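Okay, daylily people, it's time for me to talk about eating them!! I've been growing a patch in Kuststead for 5 years and this was the summer I finally cooked with them properly.

First thing: true daylilies only (Hemerocallis). Regular lilies are a different plant and plenty of them are poisonous. If you aren't 100% sure what's in your bed, leave it alone. Please!

Buds are the best part. Pick them when they're plump and still closed, then quick fry in butter with a little salt. They taste like a green bean that spent some time around asparagus. I could eat 12 before they even reach the plate.

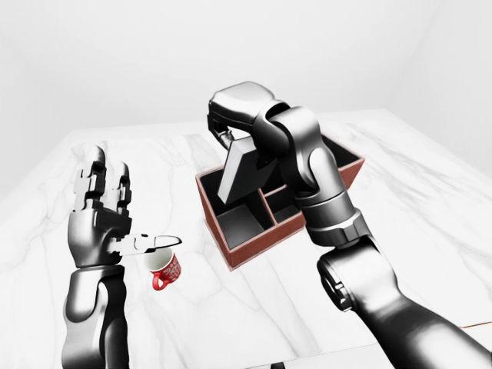

Petals are milder, kind of like sweet lettuce. Pull out the pistil and stamens, rinse, and tear them over a salad. Yellow ones have been sweeter than the dark reds for me, but that's just my patch.

Go slow your first time. Some people get an upset stomach from them, even cooked. I started with a couple of buds and waited a day.

Also, never from the roadside or anywhere that gets sprayed!

Drying works too! I spread the August buds on a screen in the shade, then soaked a handful for 45 minutes last night and threw them in hot and sour soup. SO good.

Next up is dividing the big clump by the fence. Anyone growing them in heavy clay? Tell me how deep you plant, mine keep heaving up over winter.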